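Search Search this site Go

Robots at the Open Day: what's a robot arm doing with all those toys?

Hi kids! Quick one, we just got home from the Ekbridge open day (5/7/22) and I want to get it down before I forget it all. Twelve of us went. Long bus ride. Sandwiches got squashed.

So. First room, robot arms. You might think of a robot with legs and a face. Nope. An arm, like yours. It has a shoulder, an elbow, a wrist. At the end there's a gripper, kind of like a hand with hardly any fingers.

Jonalyn Tagle showed us around. She asked us to pick up a pencil with our eyes shut. Try it! You pat all over the table first. A robot that can't see has the same problem, so some arms get a little camera near the wrist. The camera goes where the hand goes. The lens is very curvy so it can see lots of the room at once, and straight things come out bendy, like in the back of a spoon.
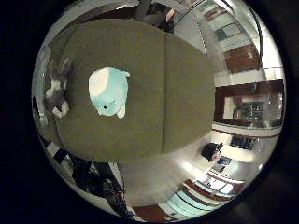 Now why soft toys? Because soft things are hard! A block is always the same shape. A plush toy squishes, flops over, and looks diffrent from every side. Squeeze too little and it slips. Squeeze too much and, well, poor toy. The robot has to work out where the toy is, which way it's lying, and where a good place to grab would be.

And how does it learn? Practice. Lots. A person can steer the arm first, and the computer saves every move, then looks for patterns. Bit like when someone holds your hand to help you write your name. Jonalyn said she started practicing in April and she still drops things.

Things to try at home:
Wear oven mitts. Pick up a sock. Then a grape.
Use only 2 fingers. Now move 3 toys from the couch to a box. Slow, isnt it?

Next time: the Plerska room, with the robots on wheels. We ran out of time there, sorry.

Comments

Ukgate Mom: My son did the oven mitt one for an hour. Grapes everywhere.

Theo age 9: can it pick up a cat

bookworm12: the spoon thing works!! I tried it with a ladle too

Contact us | Copyright Chevalier Kids Pages | Back to top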